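Section 4: Taking your first oil sample

Now the fun part! You've unpacked the Flanano sampling kit, you've read the safety pages (please do, if you skipped them), and the bottles are lined up ready to go. This section takes you from a running engine to a sealed, labelled bottle. Set aside an hour for the first go. By your third or fourth you'll be doing it while the kettle boils.

The steps are the same for generator sets, tractors, narrowboats and small workboats. If your engine has a sampling valve already fitted, skip to 4.3.

4.1 What you need

Flanano hand pump, with the blue seal in place
One clean sample bottle and its cap (leave the cap ON until step 7)
A fresh length of sampling tube
Lint-free wipes
Nitrile gloves
Label and ballpoint pen
Tube cutter or sharp scissors
A bag or tin for the used tube

Note: A new piece of tube for every sample, every time. It is tempting to rinse the old one and use it again, but even a smear of last month's oil will show up in the metals reading. We've had customers chase a copper problem through two engines when the copper was all in the tube.

4.2 Sampling through the dipstick tube

1. Run the engine until the oil is at normal working temperature. You want everything that has settled in the sump stirred up and moving, so a quick start from cold won't do.

2. Stop the engine, take out the key and isolate the battery. On a generator set, lock off the automatic start as well.

CAUTION: Hot oil burns, and so do exhaust parts. Wear gloves and long sleeves, and never feed tube into a running engine.

3. Wait 8 minutes. This lets the oil drain down from the top of the engine but doesn't give the heavier particles time to drop out.

4. Pull the dipstick, wipe it and lay the new tube alongside it. Cut the tube so that its end will sit halfway down the depth of the oil, well clear of the sump floor. Add enough at the top to reach the pump comfortably.

5. Mark the tube with a ring of pen where it should meet the lip of the dipstick tube. It's a tiny job and it makes all your later samples comparable, because they'll come from the same depth.

6. Push the free end of the tube through the pump head until it pokes out a finger's width below the seal. Tighten the collar by hand. If you need pliers, the seal is in upside down.

7. Take the cap off the bottle, screw the bottle straight on to the pump head, and put the cap face down on a clean wipe.

8. Feed the tube down the dipstick tube to your pen mark. Hold the pump upright and higher than the engine's oil level, then give it slow, full strokes. Oil should start to climb after four or five.

9. Stop when the bottle is three-quarters full. Loosen the collar to break the vacuum and the flow will stop at once.

CAUTION: Don't tip the pump on its side with a full bottle attached. If oil gets into the pump body, the pump must be stripped and cleaned before it is used again (see Section 9).

10. Draw the tube out, unscrew the bottle, and cap it firmly. Wipe the outside. Put the dipstick back now, before you do anything else.

4.3 Sampling through a fitted valve

1. Bring the engine up to temperature and leave it at idle. Keep hands, sleeves and tube away from belts and fans.

2. Clean the valve and its dust cap with a fresh wipe.

3. Hold the waste container under the valve, open it gently and let the dead oil run out. For most valves a small cupful is plenty.

4. Without closing the valve, swap the waste container for the sample bottle and fill to three-quarters.

5. Close the valve, cap the bottle and refit the dust cap.

Note: Always use the same point on the same engine. Oil taken before the filter and oil taken after it tell two quite different stories, and both are useful, but you can't put them on one graph!

4.4 Filling in the label

Do this straight away, while the bottle is still warm in your hand. Kamran Soltani, who looks after our sample desk, would like you to know that a blank label is the single biggest cause of delay, and he means it kindly.

1. Write the engine name or number exactly as you registered it in Darasora. "Port engine" and "Port eng." will come up as two machines.

2. Write the hours on the engine, then the hours on the oil. These are separate boxes. If the engine shows 800 hours and you last changed the oil at 600, the oil has done 200.

3. Write the oil brand and grade, and tick the top-up box if you've added any since the last change.

4. Stick the label on the bottle, never on the cap.

4.5 Packing up

1. Check the cap once more. Squeeze the bottle lightly over a wipe and look for weeping at the thread.

2. Slip the bottle into the clear bag, press the seal shut, and put the bag in the rigid tub.

3. Clear your bench before opening the next bottle if you're sampling more than one engine. One engine, one tube, one bottle, finished and bagged, and then on to the next.

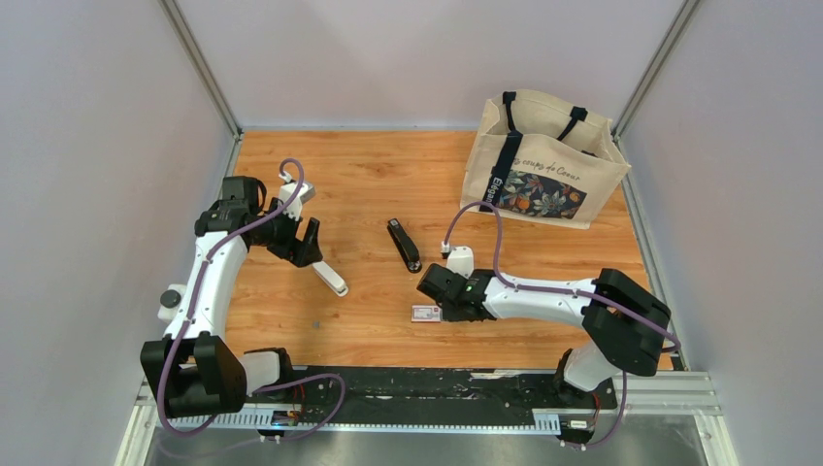

Fig. 4.5 Table with wood-grain top

4. Post the tub the same day if you can. Results are best when the sample reaches the lab fresh, and you'll be much keener to see them too.

Note: Old-style tubs with the Tolinen logo are still fine to use. The bottle size hasn't changed.

4.6 If something goes wrong

No oil comes up: check the collar first, then the seal, then whether the tube has curled upwards inside the sump. Pull it out, warm it in your hands, straighten it and try again.

Oil comes up in bubbles: the end of the tube is above the oil level. Feed in a little more, then move your pen mark.

The sample looks milky: send it anyway! Mark the label "possible water" and don't run the engine under load until you've had the report.

You dropped the cap: use a new one from the spares bag. Wiping it won't get the grit out of the thread.

The Ambrose pump from our earlier kit fits the same bottles but takes a different seal, part 31 in the spares list. The two seals look very alike, so keep them in separate bags.

Go on to Section 5 to read your first report.

Section revised March 2024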